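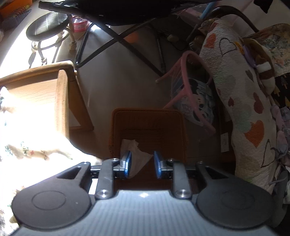 Step 1: Pick one bin and stick with it

I love a fabric bin for this job! Mine is orange-brown with a corded rim, and it has a little tab on each side that I can grab when I want to drag it to the next room. Leave it right on the floor where the mess happens. A bin in the closet never gets fed.

Step 2: Toss in the light stuff first

Tissues, thin cloths, odd socks, hair ties. Don't fold anything and don't sort yet. Go around the room once, clockwise or the other way, and keep moving. I set a timer for 300 seconds and it's amazing how much a small bin can swallow in that time (my friend Marietjie does it to one long song, which is more fun).

Step 3: Clear the furniture

Now look at whatever gets draped over chairs and rails. Fabric you want to keep out, like a floral cover, gets a good shake and goes back on smoothly. The rest goes in the bin.

Step 4: Sort into 3 piles

Tip the whole thing out on the bed: wash, trash, put away. Check pockets! Start with the trash pile and you'll see the mattress again in no time.

Step 5: Put the empty bin back

Same spot, every time. Wipe the inside with a dry cloth if there's lint in the corners.

Next up: the dreaded hall closet.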